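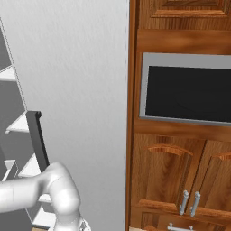 Cellatine Kitchen Episodes: data card

Version date: 2019-04-26
Maintained by: Arnirside simulation group
License: research use only

Summary
Cellatine is a set of 1000 simulated kitchen episodes for testing whether a single-arm robot can do ordinary chores. All images are rendered. No real kitchen data is included.

Contents
900 episodes for training, 99 for testing. One episode (the Long sequence) is kept apart as a format check and should not be scored.

Tasks
Opening and closing cabinet doors, drawers, the microwave and the refrigerator. Moving small items between shelves. Handling the ice tray inside the refrigerator.

The ice tray is the hardest item in the set. The arm has to reach past the open door, with its shelf bins, and bring the gripper up to one end of the tray.

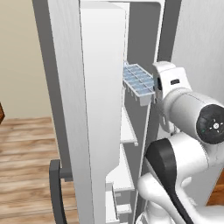 Our baseline, Una, completes 40 of the 99 test episodes. Most of its failures are in grasping; reaching is seldom the problem. It has no recovery behavior, so a missed grasp ends the episode.

Known limits
Water and ice are not modeled. Friction on door seals is a fixed value. Cabinet handles are rigid and never loose. A good score does not show that a robot is ready for chores in a home.

Loading
Read index.txt first. Episode numbers are not in time order.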